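About Riron Watch Club

Hello and welcome! Riron is a club and a small repair school for people who like wristwatches, pocket watches, alarm clocks and pretty much anything else with a balance wheel in it. We meet upstairs at 13 Busar Street in Zenedville, over the shoe repair place, and the door at the bottom of the stairs sticks, so give it a good push.

The club started when Gerrit Sithole and Hatice Türkmen kept bidding against each other for the same box of broken alarm clocks at an estate sale. Gerrit won, felt bad, and offered her half the box. They spent that winter fixing clocks at Hatice's kitchen table, friends began dropping in with watches that had belonged to a parent or an uncle, and pretty soon the table was full every week. We moved to Busar Street the next November and have been there ever since (same kettle, too).

What do we do up there? A lot of talking, to begin with! Most evenings open with everybody passing around whatever they have on their wrist. You'll see a gold dress watch next to a scratched-up plastic digital, and the digital often gets more questions. We love a watch with a story, and we love a watch somebody picked up at a yard sale that morning and knows nothing at all about. Bring either one.

Then there are the classes. Tarık Dursun teaches First Movement, our beginner course, where you take apart a plain hand-wound movement, clean it, put it back together and oil it. You'll lose a screw. Tarık has a magnet on a stick and a very calm voice, and he has crawled under every bench in the room. By the last evening most people have a ticking movement in front of them, and the noise they make when it starts up is our favorite part of the whole job - some of them yell.

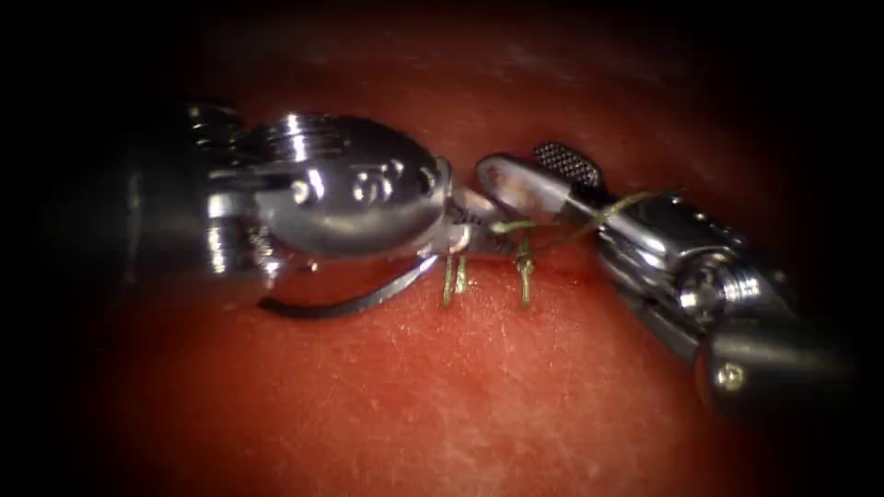

After First Movement you can go on to Automatics with Ilgın Ersoy, who came to us from a jewelry shop and still can't walk past a rotor without giving it a spin. Her group is kept small so that she can sit with each person. She also runs our strap nights, which need no experience whatsoever: you pick a piece of leather, cut it, punch it, stitch it and wear it home. Those fill up fast, so if you see one on the calendar, grab it!

We have a library as well, and we're pretty proud of it. It lives in a row of old card-catalog drawers and holds 1503 items at last count, mostly service sheets, parts lists and catalogs, plus a shelf of novels with clocks in them that Booker Pennington insists belongs there. Booker looks after all of it. Members can borrow anything except the bound parts lists, and he's happy to copy a page out of those if you ask him before he's put his coat on.

A word about the Ivanov bench, as visitors always ask. It's the long one by the window with the burn mark in the middle, and it came out of the Ivanov clock shop on the other side of town when the shop closed. The family gave it to us with all its drawers still full. We're still sorting through them. Last spring Hatice found a whole tin of crystals in sizes we'd been trying to track down for ages, and she rang three members that same night to tell them.

You don't need to own anything fancy to join, or know a lug from a crown. We lend tools and loupes for every class, and there are benches set lower for anyone who'd like to work from a wheelchair or a regular chair. Kids are welcome with a grown-up on swap days, and they do drive a hard bargain.

Swap days happen 2 times a year and take over both rooms and the landing. There's no entry fee and no dealers, just members and neighbors with trays of watches, straps, boxes and odd parts. Booker brings soup.

If you'd like to see the place first, come by any open evening after 7 p.m. and say hi to whoever is nearest the kettle. Got a watch that has stopped? Put it in your pocket and bring it along - we'd love to open it up and take a look with you.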